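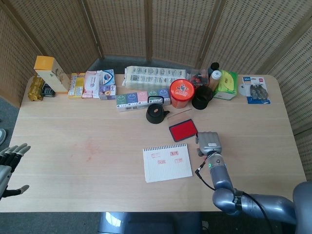 Figure 1. Mixed household goods set out along the back of the worktable, before sorting.

Unit 4: Sorting and Placing Mixed Household Goods
Course: Storage and Stockroom Practice
Instructor: Nhi Cao

4.1 Scope

Unit 3 dealt with uniform stock, where every carton in a run has the same footprint and a single rule settles its place. This unit deals with mixed lots. A mixed lot contains items that differ in shape, stiffness, weight and packaging, usually in quantities of one. Most household storage is of this type, and so are returns shelves, donation rooms and the sample cabinets at Modthorpe covered in Unit 6.

Figure 1 is the reference lot for this unit. Boxed goods, a wrapped multipack, a teapot, a cup, a canister, a bottle and a carded blister pack share one edge of one table.

4.2 Terms

Footprint: the area an item covers when standing in its stable position.
Face: the side turned toward the person retrieving the item.
Row depth: the number of items between the front of the row and the back, measured along one line of reach.
Lean: any position in which an item is held up partly by its neighbor.
Unit group: two or more items that are joined or wrapped and are handled as one.

4.3 Rigid boxes

Rectangular boxes are the easiest class to place and the class most often placed badly. They tolerate a lean for a long time, so the lean gets left. The tall cream-colored box with the orange-yellow top toward the left of Figure 1 is propped at an angle over smaller objects. For storage purposes it takes up more table than its footprint requires, and whatever lies under it cannot be retrieved without moving it first.

Stand tall boxes upright against the back line. Place low boxes forward of them, with the printed face outward. The smaller white and purple box in the figure already sits slightly forward of the white box with blue and red graphics, and this is an acceptable row depth of two.

4.4 Unit groups

The five small boxes with cartoon faces are joined and count as one item. Do not split a joined pack for storage unless the contents are to be issued singly. Record it as one line on the sheet, with the inner count in brackets.

The long plastic-wrapped multipack behind them is also one line. Long packs set the width of a shelf: place the longest pack first, then fit the others to what remains. On the 36-inch training shelf, students who leave the long pack until last generally have to clear the shelf and start over.

4.5 Open and handled vessels

Teapots, cups and similar items have three measurements that matter: the body, the greatest projection, and the height with any handle raised. The black teapot has a handle arching over the lid and a short spout pointing right. Its storage width is taken from spout tip to the opposite side. Turn the spout parallel to the shelf front so that it does not project into the reach area.

Wide-mouthed cups may be stored inside one another if the maker's finish allows it. Never use an open cup as a holder for loose small items in a recorded lot – the contents drop out of the count.

4.6 Round and tall containers

Canisters and bottles are placed after boxes. Two round items side by side leave a gap that cannot be used by anything rigid; put them at the end of a run, or against a soft pack. Tall, narrow bottles go to the back. Clear containers may stand behind others only if the contents can still be identified from the front.

4.7 Carded and blister packs

Carded goods do not stand reliably. Where the card has a hang tab, as on the blister pack of dark gray tools at the far right, use a peg or rail. If no rail is fitted, file the cards on edge in a shallow tray, tabs all to the same side.

4.8 Order of work

1. Clear the front half of the table.
2. Identify unit groups.
3. Place the longest pack.
4. Place tall boxes, then low boxes.
5. Place vessels, projections parallel to the front.
6. Place round containers.
7. Hang or file carded goods.
8. Fill in the sheet from left to right, back row first.

4.9 Exercise

Work in pairs with a Nonley tray and one mixed lot from the Drumholm cupboard. Carry out steps 1 to 8, then exchange trays with another pair and retrieve three items named by them, moving as few other items as possible. Write down each item moved. Bring the sheet to the June session, along with your notes on Section 4.5. Read Dương, chapter 2, pages 36 to 58, before starting Unit 5.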